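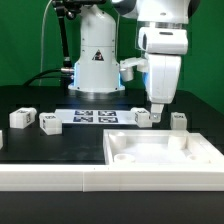 Reviews / Bench & Workshop
February
By Ásdís Kjærgaard

Most safety guidance for small robot arms falls into one of two heaps. The first is written by lawyers and tells you to keep clear of everything. The second is written by enthusiasts and tells you to have fun. The Carkelus Bench Practice Pack sits between them, costs less than a decent office chair, and comes in a ring binder so stiff that I have a mark on my thumb from it.

You get 108 pages of rules, a set of laminated cards and a logbook. Fouad Sqalli wrote most of the text, and he has plainly shared a room with a robot arm that did something he hadn't asked for. His chapter on laying out the table is the best I've read. Print your markers on one flat sheet, fix it down, and write the date on the back. Tag your blocks on more than one face, so that a tipped block can still be found. Keep cables behind the base and out of the sweep. Give loose parts a tray with raised sides. None of it is clever, and I was doing about half of it.

The two-arm section earns the money. Sqalli wants the resting arm parked in a named position, with the name written on a card, before the other one moves at all. He also wants you to agree out loud what each light colour means. I thought this was fussy until I asked Renji Oda what blue meant and got "ready", then asked Zineb El-Sayed and got "powered". They sit at the same bench.

Now for the grumbles. Rule 14 says warning stickers must face the operator. Rule 31 says they must face the door. My operator sits with her back to the door, so I have bought more stickers.

The logbook has room for 1,000 entries and a column headed "Mood", which I can't find explained anywhere in the binder. Fadwa Zerouali has been filling it in for the arm. It was "sullen" on Saturday.

The gripper chapter is thin, too. There's a sensible rule about approaching a part slowly from above and stopping short before you close the fingers, then two pages on fingernails. Anything bolted to the wrist beside the gripper gets a single line, telling you to "allow for it". I'd have liked a figure, or a drawing, or a threat.

I compared it with the Furnival guide, which is thicker and has a nicer cover, but it assumes you own a fence. If you do own a fence, buy that one. For an arm on a table with people leaning over it, I'd take the Carkelus pack, and move the pages into a different binder the day it arrives.

Four out of five. The cards wipe clean.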